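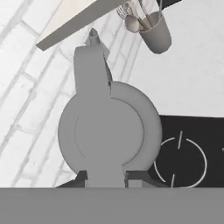 **セナ・クワンサ**
Trasik 広報室 記者

# 台所作業の模擬試験、中間結果を公表 皿の取り扱いで成功率82% 家庭への導入時期は示さず

2024年3月10日

Trasikは、家庭の台所を想定した自動化研究計画「Tandley」について、シミュレーション環境における中間結果を公表した。今回の対象は、調理台の上に立てた状態の皿をロボットのグリッパーで把持し、指定の位置まで運んで置く作業である。試行の総数は1087回で、このうち皿を破損に相当する力を加えずに置き終えたものを成功とし、成功率は82%であった。

一方、皿の周囲に別の食器を置いた条件では、成功率は50%にとどまった。同社は、機械が家庭の家事を日常的に担える段階にはまだ達していないとの見解を示しており、製品化や一般家庭への導入の時期については明らかにしていない。

## 試験の内容

試験に用いられたのは、同社が開発する動作生成ソフトウェア「Fasitz」である。計算機上に再現した台所にはIH調理器、タイル張りの壁、棚、調理用具を入れた筒形の容器などが配置されており、グリッパーはこれらに接触することなく作業を終えることが求められる。試行ごとに皿の位置と向き、視点の高さおよび傾きを変更し、同じ手順の繰り返しで成績が上がることのないようにした。

皿を題材に選んだ理由について、計画の主任研究員を務めるアジョア・ダルコ氏は、家庭で扱われる頻度の高さを挙げる。

「皿は形が単純で、人にとっては考えずに扱える道具です。ところが縁は薄く、面は緩やかに曲がっており、つかむ位置がわずかにずれるだけで手の中で回ってしまいます。台所の作業がどこまで機械に任せられるかを調べるうえで、最初に確かめておくべき対象と考えました」

立てた皿は、平らに置いた皿に比べて縁に指を掛けやすい。その半面、把持の途中で倒れやすく、グリッパー自体が皿の前面に重なって、視点によっては皿の輪郭の一部が隠れる。研究班によれば、失敗した試行の多くは、皿に触れる直前の数秒間に輪郭の推定が乱れたことに端を発していた。

また、今回の環境では、壁、調理台、皿、グリッパーのいずれにも白や灰色に近い色を用いた条件が含まれている。色の差を手掛かりとする方法では物の境界を見分けにくく、Fasitzはこの条件で、奥行きの情報に比重を置いて皿の縁を推定した。ダルコ氏は「実際の住宅でも、白い壁の前で白い皿を扱うことは珍しくありません。見分けやすい色の食器だけで良い成績を出しても、家庭での目安にはなりません」と述べている。

## 混み合った条件での課題

全試行のうち354回は、皿の近くにカップや小鉢など別の食器を置いた条件で行われた。前述のとおり、この条件での成功率は50%である。研究班は、失敗の内容を「把持の前に周囲の物へ触れたもの」「把持した後に皿が滑ったもの」「置く位置を誤ったもの」「時間内に動作を決められなかったもの」に分類して記録した。

最も多かったのは、周囲の物への接触であった。グリッパーの先端は皿の縁を正しく捉えていても、基部の張り出した部分が隣の食器に触れる例が目立った。先端の位置を優先して経路を計算する現行の方式では、手元に近い側の形状が十分に考慮されない場合がある。同社はこの点を設計上の課題と認め、グリッパー全体の外形を経路計算に反映させる改良を進めている。

次に多かったのは、時間内に動作を決められなかった試行である。安全側の判断を強めた設定では、通れる隙間があっても動作を始めず、そのまま制限時間に達することがあった。研究班の内部では、これを他の失敗と同列に数えるべきかどうかについて意見が分かれたという。最終的には、家庭の利用者から見れば作業が済んでいないことに変わりはないとして、失敗に含める扱いとした。

皿が滑った試行については、指先の摩擦に関する設定値の影響が大きい。シミュレーションでは乾いた皿を想定しており、水滴や油分の付いた皿は対象に含まれていない。洗い終えた食器の片付けを想定するのであれば避けて通れない条件であり、同社は次の段階の試験項目に加えるとしている。

## 模擬環境と実際の台所との差

今回の結果は、すべて計算機上の試行に基づくものである。シミュレーションには、食器を割る心配なく多数の試行を重ねられる利点がある。照明や家具の配置を変えることも容易で、特定の失敗が起きた状況をそのまま再現し、改良の前後を比べることができる。

ただし、計算機上の成績が実機でそのまま得られるとは限らない。皿の重さの偏り、指先の素材の劣化、関節部のわずかな遊びなど、模擬環境に十分に取り込まれていない要素は多い。光沢のある調理器の天板や陶器の表面では、実物のセンサーが距離を誤って測る場合もある。同社が公表した資料も、数値の利用にあたって「実機の性能を保証するものではない」と注記している。

ダルコ氏は、成功率の読み方にも注意を促す。

「82%という数字を、皿を安心して任せられる水準と受け取っていただくことはできません。家庭で毎日使う食器であれば、数日のうちに落としたり、ぶつけたりする計算になります。研究としては前に進んでいますが、家事の担い手としてはまだ不足です」

同氏によれば、飲食店や給食施設のように食器の種類がそろい、置き場所が決まっている現場では、家庭よりも早く実用に近づく可能性がある。もっとも、そうした現場では作業の速さに対する要求が高い。今回の試験では速度を評価の対象としておらず、研究班は業務用の用途についても具体的な見通しを示していない。

## 家事のどこまでを対象とするか

Tandley計画は、台所で行われる作業を「取る」「運ぶ」「置く」「しまう」「拭く」などの動作に分け、それぞれの難しさを共通の基準で記録することを目的としている。皿の把持は、このうち「取る」から「置く」までを一続きで扱う項目にあたる。

調理そのものは、現時点では計画の対象外である。模擬環境にはIH調理器が含まれるが、これは周囲に置かれた避けるべき物として扱われ、加熱の操作は行われない。鍋を火に掛ける、食材を切るといった作業は、熱や刃物に関する安全基準の検討を要することから、同社は別の枠組みで扱うとしている。

棚への収納も、今回の試行には含まれなかった。高い位置の棚に皿を入れるには、手首の向きを途中で変えながら、棚板と壁の間の限られた空間に差し入れなければならない。予備的な試行では、棚板の前縁との接触が頻繁に起きたとされる。筒形の容器から泡立て器などの調理用具を取り出す作業についても、用具同士が絡む状況の再現が難しく、環境の整備が先になるという。

床掃除のように、すでに専用の機械が使われている家事との違いについて、公表資料は「対象物に触れ、持ち上げ、元と異なる場所に戻す工程の有無」を挙げている。物を持ち上げる作業では、一度の誤りが破損に直結する。人の見ていない間に作業を任せるには、失敗の少なさに加え、失敗した後に安全に停止し、その状態を利用者に伝える機能が必要になる。Fasitzには停止の機能が備わっているものの、通知の方法は未定である。

## 今後の予定

研究班は、経路計算の改良を終えた後、同じ条件による再試験を行う。続いて9月から、バワ（Bawa）に設けた試験用の台所で実機による評価を始める予定である。実機の評価では、模擬環境と寸法をそろえた調理台を用い、食器は市販の陶器と樹脂製の両方を使用する。立てた皿の把持を最初の項目とし、計算機上の結果との差を項目ごとに記録する。

実機の評価には、日常的に家事を行う地域の住民にも参加を求める。参加者は機械の操作を行わず、作業の様子を見たうえで、任せてもよいと感じる作業とそうでない作業を回答する。待ち時間がどの程度まで許容されるか、途中で停止した場合に何を知らせてほしいかといった点も調査項目に含まれる。

試行の記録は、失敗した例を含めて同社の資料室で閲覧できるよう整備が進められている。閲覧を希望する教育機関および研究機関は、Trasik広報室に文書で申し込むものとし、受け付けの開始日は改めて告知される。実機評価の結果については、所定の試行を終えた時点で、今回と同じ分類に基づいて公表される。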